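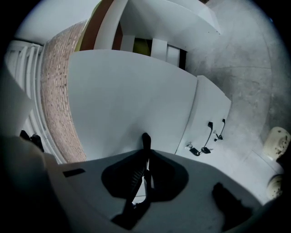 2 min read

Open Day at Standlow: Frequently Asked Questions

What is being demonstrated?
Data collection with hand-held grippers. An operator holds one gripper in each hand and works on ordinary office furniture. The task at this station is the drawer unit, which has black bar handles and small metal locks.

Is there a robot arm at this station?
No. The operator's own arms move the grippers. Arm playback is covered in the Skoden talk at 11.

How long is a session?
Each session lasts 35 minutes, including questions. Groups are admitted on the hour.

Can visitors try the grippers?
Yes, after the demonstration. Remove watches and bracelets first. The minimum age is 11.

Why is the drawer task used?
A bar handle leaves little clearance behind it, so the finger has to be placed accurately before the pull. Small errors in approach angle show up clearly in the recordings.

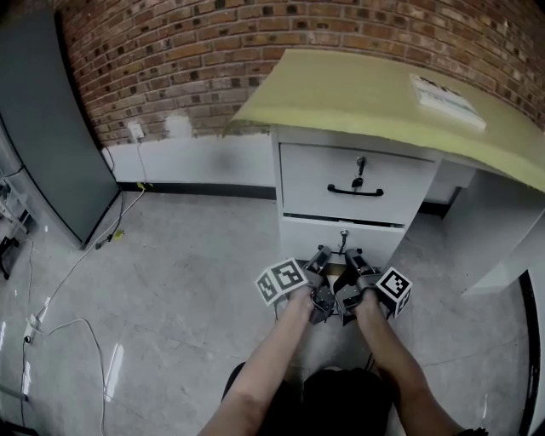 Reading time: 1 minute

What are the white cubes on the grippers?
Marker cubes. The black square codes give the tracking software the position and orientation of each gripper. Keep hands and sleeves clear of the printed faces.

Does the operator stand or sit?
Either. The working height is set by the furniture. Lower drawers are normally done seated.

Are visitors recorded?
Trial runs are recorded in Yurt, our logging software, only if you sign the form at the desk. Unsigned runs are not saved.

May I take photographs?
Yes, without flash. Flash interferes with marker detection.

Is the floor area accessible?
Yes. The floor is level tile. Stay on the operator's right, as power cables run along the floor on the left.

How many places are there?
60 for the day. Book through the Sanunora events page. Bookings close at noon the day before.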